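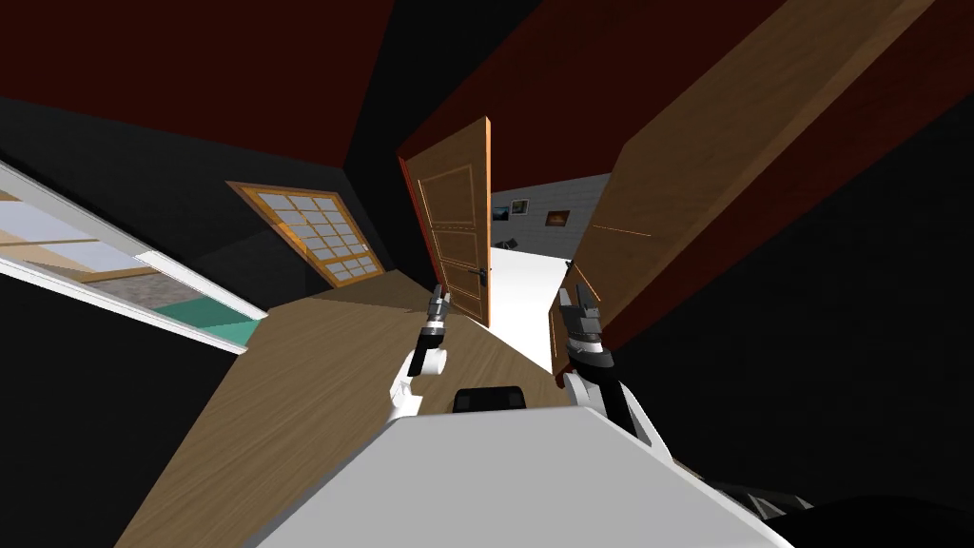

Cormac Horgan wrote in the review thread that door episodes should be recorded slower than any other task, and that a fast demonstration teaches the policy to bump the door. We have kept his advice in this section. Please read all the steps one time before you start the recorder.

## 4.3 Recording door episodes in simulation

A full set for one house layout is 40 episodes. Do not mix layouts inside one set.

1. Open the Divero launcher and load the house layout. Wait until the status line says `ready`.
2. Reset both arms to the start pose. The grippers must be open.
3. Check the view from the robot. Both grippers and the doorway should be visible. If the view is tilted, leave it so — the tilt is part of the training data and must be the same in every episode.
4. Set the episode limit to 2000 steps.
5. Press **Record** and wait for the tone before you move.
6. Drive the base toward the doorway. Stop when the nearer gripper can reach the door without stretching the arm fully.
7. Move the door with one arm only. Keep the other arm still and away from the door edge.
8. Pass through the doorway, stop the base, and press **End**.
9. Choose a label: `success`, `contact` or `timeout`. Save.

**Note:** Label `contact` is for any touch between the robot body and a door or a wall, also when the robot came through after it. Do not delete these episodes. The trainer uses them with a lower weight.

**Note:** Bright rooms behind a door can look pure white. It is correct rendering and you do not need to change the exposure.

**Caution:** Do not change the camera angle between episodes. If you changed it by mistake, discard the set and begin again from step 1.

### If saving fails

Error 31 means that the two arm streams have different lengths. Close the episode, restart the recorder and repeat it. Error 125 means that the disk is full — move the finished sets to the Rarnine folder first, then try again.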